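Why Are Some Things Shiny?

Light for Beginners, part 4
Last checked April 29, 2025

Look at a spoon and then look at a slice of bread. The spoon has bright spots on it, and if you hold it close you can see a small, bent version of your face. The bread has no bright spots and you will never see your face in it. Both are sitting in the same light.

This part is about why that happens. You will need to know one thing from part 3: we see an object when light from it goes into our eyes. A lamp makes its own light. A spoon does not. It sends on light that came from somewhere else, such as a lamp or the sun. Sending light back like this is called reflection.

Light bounces

Light travels in straight lines. When it reaches a surface, three things can happen to it. Some may go through, as it does with a window. Some may be soaked up, and the surface gets a tiny bit warmer. Some may bounce off. With most objects you get a mixture.

When light bounces off a very flat surface, it follows a rule. It leaves at the same slope as it arrived. If you roll a ball straight at a wall, it comes straight back to you. If you roll it at a slant, it goes off at a slant on the other side. Light does the same, only much faster.

Smooth and rough

Imagine throwing a whole bucket of balls at a smooth wall, all at once and all in the same direction. They would all bounce away in the same direction too. Now imagine a wall made of lumpy rocks. Each ball would hit a lump facing a different way, and the balls would go everywhere.

A polished spoon is like the smooth wall. The light stays in order as it bounces, so you can see a picture in the spoon. Bread is like the lumpy wall. Its surface is full of holes and crumbs, and the light is scattered in every direction. Scientists call the first kind specular reflection and the second kind diffuse reflection. You do not have to remember the names. Shiny and dull will do.

Paper is a surprise. It feels smooth to your finger, but under a microscope it is a tangle of fibres. Those fibres are big compared with the size of a light wave, so paper is rough as far as light is concerned. When we say a thing is smooth enough to be shiny, we mean that its bumps are smaller than anything you could feel.

Colour is a different matter

People often mix up shiny with bright or pale. They are separate. Fresh snow is very white and sends back most of the light that falls on it, but it is not a mirror. The light comes back in all directions.

A dark thing can be shiny as well. Black soaks up most of the light that lands on it, but if the top layer is smooth, a little of the light bounces off in an orderly way. Black piano keys, a wet road at night and a glossy dark tray are all like this. You may see a lamp reflected in them quite clearly, because there is not much other light coming from the surface to drown it out.

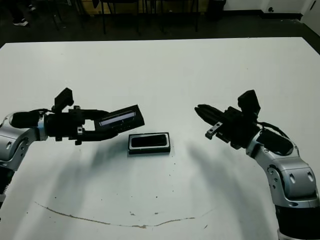 Svend Holst wrote in to ask whether a white plate and a black plate with the same glaze are equally shiny, because his black one always looks shinier. The answer is that the glaze reflects the same amount on both. On the white plate there is a lot of scattered white light as well, and the reflection is harder to pick out. Put the two side by side under a lamp and look for the bright spot on each.

Water

A calm lake is one of the smoothest large surfaces in nature. At Lirska, where the lake is sheltered by hills, you can take a photograph of the far shore on a still morning and have trouble telling which way up it should go. When the wind starts, the water breaks up into little slopes. Each slope still reflects light, but each one points it somewhere else, and the picture of the hills turns into sparkles.

Water also changes how dull things look. A dry pebble is rough, so it scatters light and looks pale. Dip it in water and the water fills the tiny gaps and makes a smooth skin over the top. The pebble looks darker and shinier. When it dries, it goes back to how it was. This is why the pebbles you bring home from the beach can be a bit disappointing.

Metal

Metals are good at reflecting light, and this has to do with what they are made of inside. All materials contain very tiny particles called electrons. In a metal, some of the electrons are free to move about. When light arrives, they wobble and send most of it straight back out.

Even so, a metal needs a smooth surface to look like a mirror. A new saucepan may be polished, so that you can see the kitchen in it. Other metal is brushed, which means it has been rubbed in one direction to leave lots of fine scratches. Brushed metal still catches the light, but the bright part is smeared out into a soft patch or a streak and you cannot see a clear picture in it. Matt surfaces, such as chalk or a blackboard, do not have a bright patch at all, or only a very faint one.
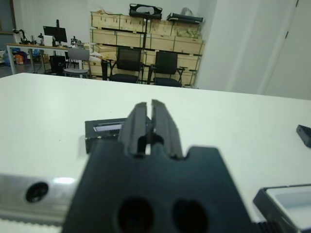
How mirrors are made

The first mirrors were probably pools of water. Later, people polished stone and metal until they could see themselves. These mirrors were hard work to make and they were easily scratched.

The mirror in your bathroom is a sheet of glass with a very thin layer of metal on the back, usually silver or aluminium. The metal does the reflecting. The glass gives it a flat surface to sit on and protects it from fingers and steam. Behind the metal there is a coat of paint, which stops it from being damaged from the back.

Mirrors and lenses can be used to send light a long way. The old lighthouse at Briem has a big lens made of 346 pieces of glass, set in rings. Some of the pieces bend the light and some of them reflect it, and together they gather the light of one lamp into a beam. The keeper, Benito Montes, used to clean every piece with a soft cloth. A greasy fingerprint is a rough patch, and a rough patch scatters light that ought to be going out to sea.

Try it yourself: the foil test

You need a piece of kitchen foil about the size of this page, a torch and a fairly dark room.

1. Lay the foil flat with the shinier side up. Try not to crease it.
2. Shine the torch on it at a slant and look at the wall behind. You should find a bright patch.
3. Look down into the foil. You may see a blurry picture of your face.
4. Scrunch the foil gently into a loose ball, then open it out again. Do not squash it too hard or it will tear.
5. Shine the torch at it as before and look at the wall. Then look for your face.

The foil is made of the same metal as before and it sends back almost the same amount of light. It is the direction of the light that has changed. Try to smooth the foil out with the back of a spoon and see how much of the bright patch you can get back.

Never shine a torch into anyone's eyes, and never use a mirror or foil to look at the sun or to point sunlight at people.

Words to know

Reflection: light bouncing off a surface.
Scatter: to send light off in many directions.
Glossy: smooth and shiny.
Matt: not shiny.
Electron: a very tiny particle found in all materials.

Part 5 is about shadows, and why the edges of some are sharp and the edges of others are fuzzy. You will need the torch again.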